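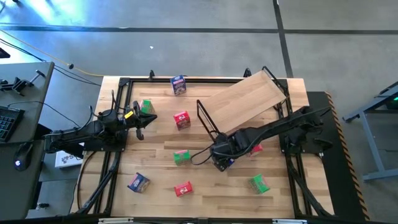
Ticket 841: importação de catálogo interrompida com erro de tempo limite

Produto: Jirgate Sync
Módulo: conector Plenness
Cliente: Vakine
Prioridade: média
Estado: resolvido, em monitorização
Aberto em: 25 de maio

Sintoma
A importação noturna do catálogo para a loja termina com "timeout ao ler resposta do servidor remoto". Os artigos processados até ao erro ficam gravados. Os restantes mantêm preço e stock da noite anterior. Na última execução foram gravados 578 artigos de um total de 841.

Ambiente
Servidor Linux, base de dados local, ligação à loja por HTTPS através do proxy Kovalchuk. Sem alterações de versão desde outubro.

Verificações
Importação manual a partir do servidor, com proxy: mesmo erro, no mesmo artigo.
Importação manual sem proxy: concluída.
Exportação do artigo em causa para ficheiro: registo válido, codificação UTF-8, sem campos obrigatórios vazios.
Espaço em disco e memória: normais durante toda a execução.
Registo do proxy: ligação fechada aos 600 segundos, sem código de erro do lado da loja. 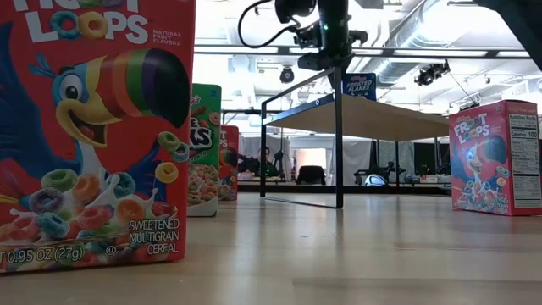 Froot Loops, frente da embalagem.

Causa
O conector abre uma única sessão e mantém-na até ao fim do lote. O proxy fecha qualquer sessão com mais de 600 segundos, com ou sem tráfego. O catálogo cresceu e a duração total passou esse limite. O artigo em que a importação parava não tem defeito.

Correção aplicada
1. Parar o agendamento noturno.
2. Em conector.conf, alterar modo_sessao de "unica" para "por_lote".
3. Dividir o catálogo em 9 lotes.
4. Reiniciar o serviço e limpar a fila pendente.
5. Executar a importação completa com proxy e comparar os totais.

Resultado: 841 artigos gravados, nenhum erro no registo. Agendamento reativado.

Pendente
A mensagem de erro não distingue o fecho pelo proxy da falta de resposta da loja. Pedido de melhoria registado à parte. O campo de peso continua a aceitar onças e gramas na mesma coluna; não afeta a importação, tratar noutro ticket.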